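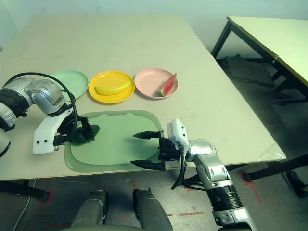 *Fig. 3. Three round plates, with play fruit on the yellow and the pink.*

## 3. Setting up the Urken countertop dishwasher

Revised 3 September 2020 by Nuno Prata. Replaces the May version, in which steps 4 and 5 were printed in the wrong order and several kitchens got a rinse they hadn't asked for.

You will need the machine, the two hoses from the bag taped inside the door, the Strebel faucet adapter, a towel and a bucket. You will also need a faucet. If yours is the kind with a pull-out sprayer, stop and read 3.4 before you get attached to the idea.

### 3.1 Finding a place for it

1. Pick a flat counter within reach of the sink. The inlet hose is 41 inches long and does not stretch, although people keep trying.
2. Measure the gap between the counter and the cabinets above it. The Urken needs a little more room than it looks like it needs, so measure to the light rail and not to the cabinet floor.
3. Leave 14 inches clear in front. The door opens downward, and it will find your coffee maker.
4. Check that the machine is level, front to back and side to side. Turn the feet by hand. They are stiff the first time.
5. Plug it straight into a grounded wall outlet.

> **CAUTION:** No extension cords, no power strips, no adapters from a vacation. If the plug won't reach, move the machine.

Do not push the back of the unit flat against the wall. The drain hose leaves from the lower left corner and needs a gentle curve. A kinked drain hose gives you error E6, a sound like a cow, and a tub full of gray water.

### 3.2 Connecting the hoses

1. Unscrew the aerator from the end of your faucet. Put it somewhere you will remember. The silverware drawer is traditional.
2. Screw the Strebel adapter on in its place, finger tight, with the flat washer inside it. There is a second washer in the bag. It is a spare, and using both makes the leak worse.
3. Push the gray end of the inlet hose onto the back of the machine until it clicks.
4. Hook the drain hose over the edge of the sink and press the suction cup down on a clean, dry patch.
5. Snap the other end of the inlet hose onto the adapter. Now open the cold tap slowly and look at every joint while you do it.

A drip at the adapter means a crooked washer nine times out of ten. Close the tap, take it apart, seat the washer again. Please don't reach for the pliers. The adapter body is plastic, and we sell a discouraging number of replacements. 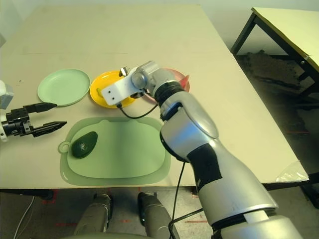

Once the joints stay dry with the tap fully open, leave it open for a few minutes and go do something else. Some leaks are shy. Run a finger along the underside of each connection when you come back, and wipe the counter so that any new water is definitely new water.

**Note:** Low water pressure is not a fault in the machine. If the fill takes longer than six minutes the display shows E2 and the program quits in a huff. Check that the shutoff valve under the sink is all the way open before calling us.

### 3.3 The empty run

Do this before washing anything you plan to eat from.

1. Take out the rack, the cardboard, the foam, the silica packet and this manual.
2. Put the rack back.
3. Fill the salt compartment if you have hard water. The test strip is stapled to the warranty card. Use dishwasher salt. Table salt has additives that clog the softener, and the fancy pink kind is simply an expensive way to do the same thing.
4. Add rinse aid up to the line.
5. Select QUICK and press START. The program takes 41 minutes. There is a long silence near the middle, during which most first-time owners open the door. Leave it shut.
6. When it beeps, wait, then open the door a crack and let the steam out away from your face.

A faint smell of warm rubber is normal for the first two or three cycles. A strong smell of hot plastic is not: unplug the machine and write to Ernton support.

### 3.4 Pull-out sprayers, filters and other heartbreak

The Strebel adapter fits standard threaded faucets. It doesn't fit pull-out sprayers, square designer spouts, or anything with a charcoal filter screwed to the end of it. For these you have a choice:

- Fill by hand through the port on top, using the pitcher supplied. The machine beeps when it has had enough.
- Buy the Dultska under-sink kit, which needs a spare valve and somebody willing to lie on their back in a cabinet.

Hand filling works with every program except INTENSIVE, which wants more water halfway through and won't wait for you to look for the pitcher.

### 3.5 What the rack will hold

The manual for the previous model promised six full place settings. That figure was reached by a very patient person with very shallow bowls. Plan on fewer.

- Put plates in the slots with their fronts toward the middle.
- Cups go upside down, at a tilt.
- Sharp knives lie flat along the side, or get washed by hand.
- Lightweight plastic goes under something heavier. Left loose, it flips over, fills with water and spends the cycle as a pond.

Spin the spray arm with a finger before closing the door. If it hits a spatula now, it will hit the spatula for the entire wash, and you'll hear each one.
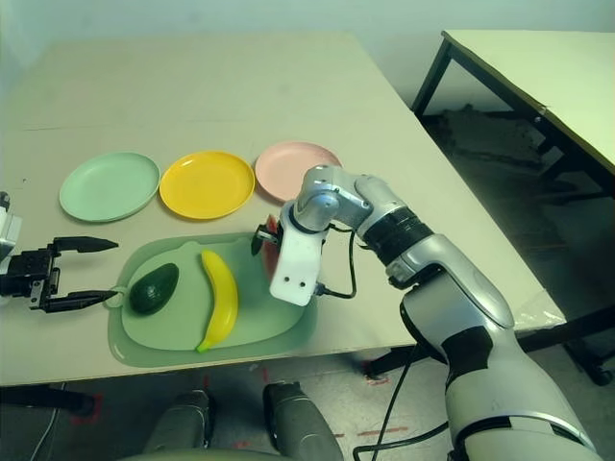
### 3.6 Moving the machine later

1. Close the tap first. Press the release on the adapter to let out the pressure, then pull the hose.
2. Run DRAIN with the bucket nearby. A cupful always stays behind.
3. Carry it level, door taped shut, with a second person on the other side.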